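Mar 27, 2020

The plan for the fourth floor of Aliyu existed in 15 versions, and Ha-rang Yeom had drawn all of them. Version 1 had been signed. Version 15 was open on her kitchen table at ten past nine on Friday morning, scaled to fit a laptop, with the sprinkler layer turned off so she could read the desk numbers.

The brief was short. Aliyu wanted to know how many of its 73 workstations could stay in service at a spacing of six feet, measured chair to chair, with one-way circulation where the corridor was under five feet wide. The brief did not say when anyone would sit there. The line for the move-in date had been left blank, and she left it blank too.

She started at the north wall and worked clockwise. The desks were in clusters of six, back to back, with a low screen down the spine. In a cluster of six you could keep two, on the diagonal. You could keep three if the middle one was turned to face the aisle, but the power came up through the spine and the cable was too short to follow. She had specified the cable herself. It had saved nearly $3,000 across the floor.

At 9:40 Obinna Haruna called from the warehouse in Pustlow.

"I'm the only one in the building," he said. "Which chairs did you want me to look at?"

"The returned ones. Iddale's."

"They're still wrapped."

"How many have arms?"

She heard him put the phone down on something metal. He was gone for four minutes. During that time she turned the sprinkler layer back on, found nothing wrong with it, and turned it off again.

"All of them have arms," he said.

"The order said none."

"That'd be why they were returned."

Obinna had been an installer at Masus for longer than she had been a planner there, and he talked about furniture the way some people talk about weather, as a thing that came in from elsewhere and had to be dealt with. On her first job he had stood in a finished conference room holding a level against a credenza, and told her that the floor was out by half an inch over 12 feet, and that the drawing was therefore wrong. She said the drawing was right and the floor was wrong. He asked her which one the client was going to be standing on.

"Are you doing the pull list for Aliyu?" he asked now.

"I'm doing the plan. The pull list comes off the plan."

"If you take out the middle desks, the screens come with them. They share a bracket."

"I know about the bracket."

"You can't leave a screen hanging on one bracket. It'll hold for a week and then it'll lean."

"I said I know."

She did know, in the sense that the bracket was in the model and the model would flag it. It had not flagged it yet. She ran the check while he waited and it returned a column of red triangles down the center of the floor.

"Okay," she said.

"Okay what?"

"Okay, the desks stay. We take the chairs and tape the tops."

"Tape leaves a mark on that laminate."

"Then cards. A card on each desk, out of service."

"How big a card?"

She had not thought about how big a card. She opened a new file and set the page to letter size, landscape, and typed NOT IN USE in the middle, and it looked like something you would see on an elevator.

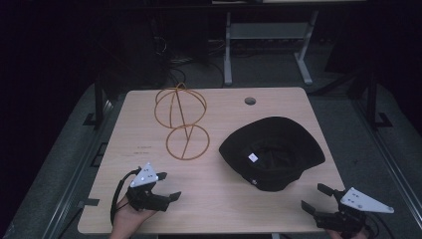
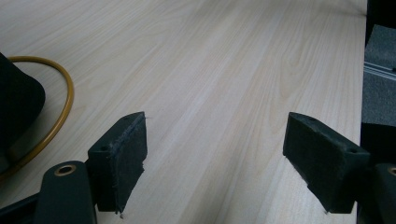

"Letter size," she told him.

"One per desk?"

"One per desk we're closing."

"Which is how many?"

That was the question in the brief, turned over. She went back to the plan. Two in each cluster of six gave her 24 over the 12 clusters, and the single desk by the copy room made 25. The reception end was tight. The corridor there was four feet eight, and anyone walking to the copy room would pass within reach of two people sitting down. She closed the two. Then she looked at who sat in them, which the plan was not supposed to tell her but did, because Aliyu had sent the seating chart as a spreadsheet and she had linked it to the desk numbers in version 9. She turned the names off.

"Fifty," she said. "I have 23 open and 50 closed."

"I'll want 55 cards, then. People lose cards."

"There's nobody there to lose them."

"There will be," Obinna said. He did not say it in any special way. He was reading something off a carton at the same time; she could hear the paper tear.

They went through the chairs. The ones they pulled would have to go somewhere, and the only room on the fourth floor with a door that locked was the training room, 723 square feet less the columns. She had drawn it with folding tables in three rows. With the tables nested against the short wall, the chairs would fit in pairs, seat to seat, if the arms came off. Obinna said nobody was taking 100 arms off 50 chairs. She stacked them in the drawing without removing the arms, leaving four inches between each one, and the last row blocked the door swing by the width of a caster.

"Does the door open in or out?" he asked.

"In."

"On the drawing or in the building?"

She looked. The drawing showed it opening in. The photographs from the walkthrough last June were on the office server, and the server was slow this week, with everyone coming at it from home. She watched the thumbnails arrive one at a time. Ceiling. Ceiling. A thermostat. Obinna's boot beside a floor box, for scale. Then the training room door, standing open into the corridor, with a wedge under it.

"Out," she said.

"I remember it being out. I hit my elbow on it."

"You could have told me that when I drew it."

"You weren't asking about my elbow."

She flipped the door. It was one command, and the arc jumped from one side of the wall to the other and took the conflict with it. It made a new conflict in the corridor, smaller, with a 10-inch overlap on the one-way route. She added a note: DOOR TO REMAIN CLOSED EXCEPT DURING ACCESS. It was a bad note, since any door could be described that way. She left it in.

By noon the plan was clean. She saved it as version 16 and then went through the title block field by field. Drawn by: H. Yeom. Checked by: blank. In the office she would have walked it across to the other side of the room and put it down on top of whatever the person was doing.

"Can you open a PDF there?" she asked.

"On the phone."

"It'll be small."

"I'll make it bigger."

She sent it. She heard it arrive, and then she heard him breathing through his nose while he moved around in it. He took the floor in the order he would have built it, starting from the freight elevator. It was the opposite direction from hers. He asked about a trash can at the end of cluster seven. He asked whether the arrows were decals or tape, and she said decals, removable, and he said they were all removable if you had a scraper.

"The one by the copy room," he said. "Desk 73. You've got it open."

"It's got eight feet on every side."

"It's got no light, though. That's the one everybody complained about. They put the printer tray on it."

"It meets the spacing."

"I'm only saying who's going to want to sit there."

She zoomed in until the desk filled the screen, a rectangle 60 by 30 with a chair symbol tucked under the long side. The nearest fixture was the corridor one, on a sensor, set to two minutes. She could ask for it to be set to 15. She typed that as note 11 and moved it up to note four, ahead of the trash cans.

"Put your initials on it," she said.

"With what?"

"Just say it. I'll type them."

"O.H.," he said, and she typed them in the box.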